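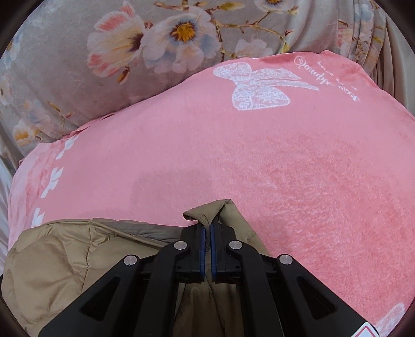

Section 4: Setting Up the Wovon Shot Tracker for Basketball

The Wovon clips to the net and counts makes and misses. The box says it does this from any spot on the floor. Our club, Goltberg, has had one for a full season, and we would put it less strongly. Read the cautions before you trust a shooting percentage to it. The clip has two padded faces that have to close on the cord itself, the way the two blue pads in the photo pinch a thin strip of khaki cloth between them. A grip on one loose strand will let go on the first hard bank shot.

Before you start: charge the sensor fully. The light turns green at 80 percent, whatever the leaflet says, so leave it plugged in longer.

1. Lower the rim if yours is adjustable. Otherwise use a stepladder and have someone hold it.

2. Squeeze the clip open and close it over a knot in the second row of the net.

3. Tug down twice. If the clip slides, move it to the next knot.

4. Open the Edus app and choose Add Hoop. Skip the offer of a "pro profile." It asks for your height and position and changes nothing we could find.

5. Take 11 free throws and keep your own count on paper. Compare it with the app.

6. If the counts differ by more than one, go to Settings, then Sensitivity, and drop it one level. Repeat step 5.

Note: Chain nets are listed as supported. At the Mulcahy gym, which has them, the tracker logged 17 makes during a water break. Use nylon.

Note: The app keeps 1,000 shots per player. After that it deletes the oldest without asking. Export each player's file before then.

CAUTION: Take the sensor down before anyone dunks or hangs on the rim. The warranty does not cover impact from above, an odd thing to leave out of a basketball product.

CAUTION: Do not use the "Scout Score" to pick a team. It rates shooters on a scale that goes up to 102, with no explanation of the scale, and ours gave a better score to a player who took only layups.

If the sensor will not pair, hold the side button until the light blinks red, then go back to step 4.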